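The rule book at Plodton was 126 pages long, and the part that mattered was on page 37. I had written page 37 myself, in August, at the kitchen table, and I had been proud of it.

It said: "The arm shall stop at once on any doubt."

The inspector from Sestitz read it out loud and put the book down.

"Whose doubt?" she asked.

I told her the arm's doubt, or the operator's. Either one.

"And what does it do with what it's holding?"

I said it kept holding. That was in section 4, under grip force.

She wrote something on her pad. She had been through the Calloway plant the week before, and people there said she had failed them over a missing comma. I didn't believe it then. She asked to see the station running, so we went down the hall and I signed us both in.
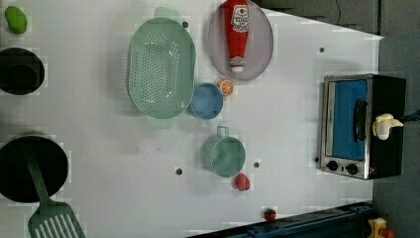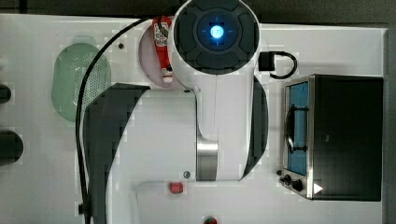
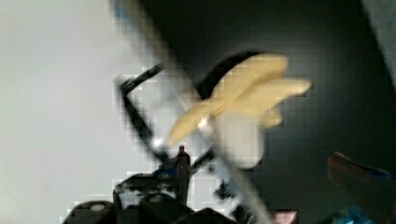
The test kitchen at Plodton

She stood behind the yellow line and watched for a long time. Then she asked me to doubt something.

"Anything?"

"Anything you like."

I pressed the pause button. The arm stopped. The inspector looked at the clock and waited, so I waited too. My feet began to hurt. The log on the wall screen added a line every second, all of them the same: HOLD, HOLD, HOLD.

"How long will it stay like that?" she asked.

"Until somebody clears it."

"And if the somebody has gone home?"

I opened the book, though I knew what was in it. There was a page on cleaning and two on who could wear rings. There was nothing on going home.

At 720 seconds she told me I could clear it. I turned the key and the arm started again as if we had only blinked.

Back in the office she crossed out my sentence and handed me the pen. It took me most of the afternoon. I tried "stop safely," and she asked what safely meant. I tried "stop and call," and she asked who would pick up. Outside, the Cullix truck came and left again without its signature.

What we ended up with was longer and had a name in it, mine, and a phone number. She had me dial the number while she sat there. It rang in my coat.

She initialed the page, dated it 2021-09-17, and asked where she could get some lunch.

Plodton Stories | Contact | All rights reserved | Back to top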